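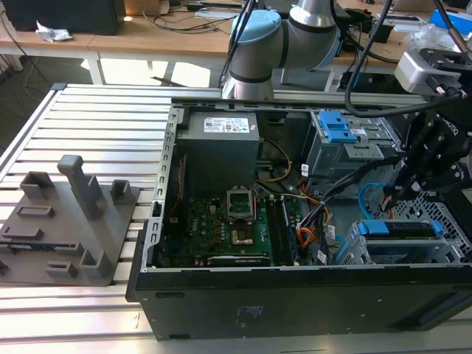

Wellano Chapel History Project
Progress report to the Jaltberg Fund
July 18, 2022

Work on the chapel history is on schedule. We have read the church minutes from the founding through the second building, and the deed for the Marinho Road lot has been found at the county courthouse. It gives the lot a different width than the one in the anniversary booklet, so we will use the deed.

Over 700 pages of minutes and Sunday school rolls are now scanned. Two of the roll books have water stains and will need to be read by hand. We recorded interviews with 30 older members and families who moved away. Typing these up is slower than planned, and four are finished.

Of the $4000 grant, the first half has gone to scanning and travel. The rest is set aside for printing.

Still to do: the cemetery list, the names of the early pastors, and captions for the baptism photographs. A draft of the first chapters will reach you in October.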